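Handout 4: Parallel gripper on a studded baseplate
Shared workshop course, bench session notes
Prepared by Bereket Negash. Bench setup: Mitiku Gebru.

4.1 Scope
Bring the printed fingers onto the Wako arm, set the approach height, and pick single bricks from the plate. Finish sheet 3 (homing) first.

4.2 Approach
Jog to the approach pose with the jaws open. The gap between the tips should look straight onto the plate, with stud rows visible on both sides of the grip line.

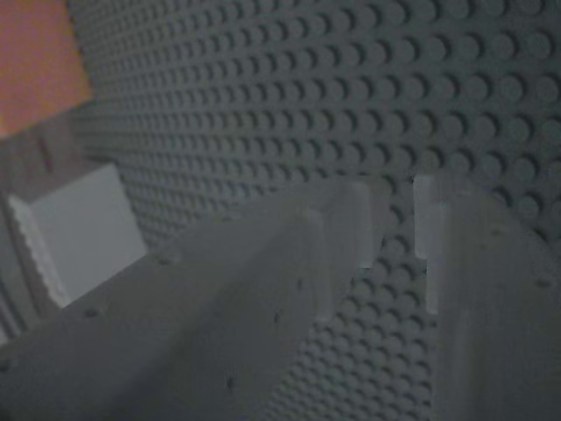 Set jaw travel to 70 percent in the Trokell panel. Higher values let the outer faces of the fingers hit neighboring bricks. Log the servo position before closing.

4.3 Grip
Close at speed 14. Stop when the current limit trips - do not command a fixed width. A brick sitting at an angle between the fingers can still be held, but note the angle, as it carries over to placement.

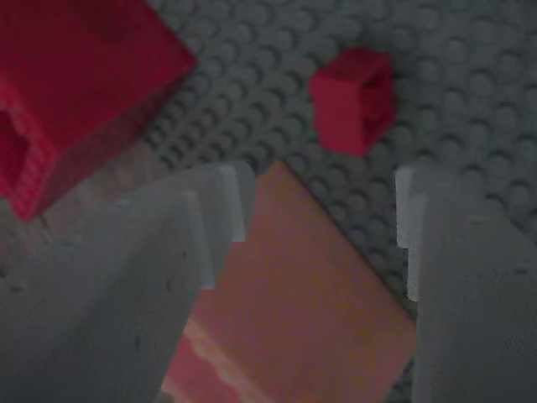 Pieter Maes uses a limit of 520 mA on his own build. Start there and go down in steps of 16. Record the lowest value that holds through a full lift.

4.4 Reset between trials
Open fully, return to the approach pose and check the tips against the stud rows. 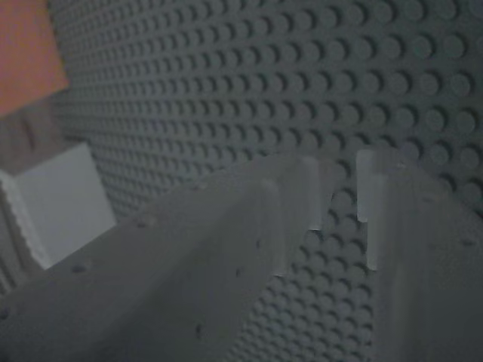
4.5 To hand in
Servo log, current table, one paragraph on tip wear. Due in December, to Mulugeta Asfaw.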